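Bathroom & Tile Talk > Picking colors and finishes
Last updated: Wednesday, 7:42 am

Beige tile: is it coming back or did it never leave?

juniper_l
OK so I need some opinions before I lose my nerve. We're redoing the hall bath and the little mudroom next to it, and everybody at the showroom keeps steering me to white or gray. I keep drifting back to the sandy beige stuff! My husband thinks it looks like a bank lobby from when we were kids. I think it looks warm. These are the sort of tones I've got stuck in my head: 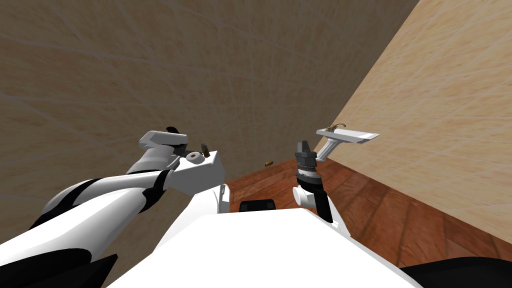
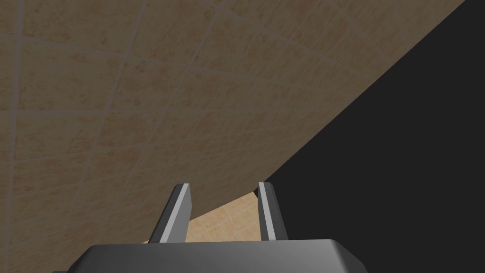 Beige and tan in both, with that slightly mottled look I can't quit.

What I'm working with

The bath gets almost no daylight (one tiny window over the tub) and the mudroom gets way too much. Same tile in both rooms, or that's the plan anyway. My sample is a Fornurell in a color they call Haltau, and I've had it leaning against the tub for nine days now. In the morning it's lovely. At night with the vanity light on it goes kind of peachy and I get cold feet.

The quote for tile and labor on both rooms came in at $2,873, which felt OK to me, but it doesn't include tearing out the old floor. So tell me, am I going to hate this in five years?

grout_about_it
You won't hate it. I put beige in when everyone was doing gray and people told me I was nuts, and now those same people are ripping out the gray. Peachy at night is your bulbs! What are you running in that vanity? If they're the really yellow ones, try something more neutral before you blame the tile.

Fitz Hutchins
I'm going to be the grump here. Beige with speckle hides dirt, and some folks think that's a plus, but I'd like to know when my floor is dirty. My mother had a tan kitchen floor for most of my childhood and when we finally moved the fridge it was two different colors. I'd go plain white on the walls and something darker underfoot and be done with it.

Also that quote sounds light to me for two rooms. Get the tear-out price in writing before you fall in love with anything.

caro_salgado
Fitz, with respect, a mudroom is exactly where I want dirt to hide lol. I've got two dogs and a kid in soccer. If my floor showed everything I'd be mopping at midnight.

Juniper, the thing I'd worry over is the grout. I did a warm tile with bright white grout and it looked like graph paper. Had it recolored a year later, and that was a miserable weekend on my knees with a toothbrush. Go a shade or two off the tile, a pale grayish beige or something in that family, and your eye sort of skates over the lines.

juniper_l
Oh the bulbs! I never even thought of that. They're whatever came with the house. And Caro, the installer suggested white grout, so I'm glad you said something. Fitz, I asked about the tear-out and it's another $846. Ouch.

Fitz Hutchins
That's more like it. Told you.

reme_cabrera
Used to sell this stuff, so for what it's worth: one sample tile tells you next to nothing with a mottled pattern. Ask for four or five from different boxes and lay them flat on the floor, because you don't look at a floor standing up on its edge against a tub. Some of the pieces will be a lot more orange than the others. If the mix bothers you on day one it's going to bother you forever. And have your installer pull from several boxes at once as he goes so you don't end up with one blotchy corner.

I don't agree with the bulbs being the whole story, either. A dark bathroom will push any warm tile darker. I'd use it in the mudroom and pick something a step lighter for the bath.

grout_about_it
Two different tiles right next door to each other though? With the doors open you'd see both at once. I'd rather have one that's a bit off at night than a patchwork.

reme_cabrera
Plenty of people do it with a threshold strip and it looks fine. Matter of taste I guess.

juniper_l
Picked up four more samples after work and they're all over the bathroom floor, my husband stepped on one and said a word. Two of them are noticeably more orange. New bulbs go in tonight. I'm leaning toward the same tile in both rooms and grout a shade off, but I'm going to live with it through the weekend.

Comments (3)

evanthia_k: Found this while hunting for Tura tile reviews. We went beige in October and I love it, but order extra! We ran short and the second batch didn't match.

tubside: Has anyone used the Schumacher grout on a floor this color? Wondering if it dries lighter than the chip.

Fitz Hutchins: Every grout I've used dried lighter than it went on. Do a test patch on scrap and leave it a few days.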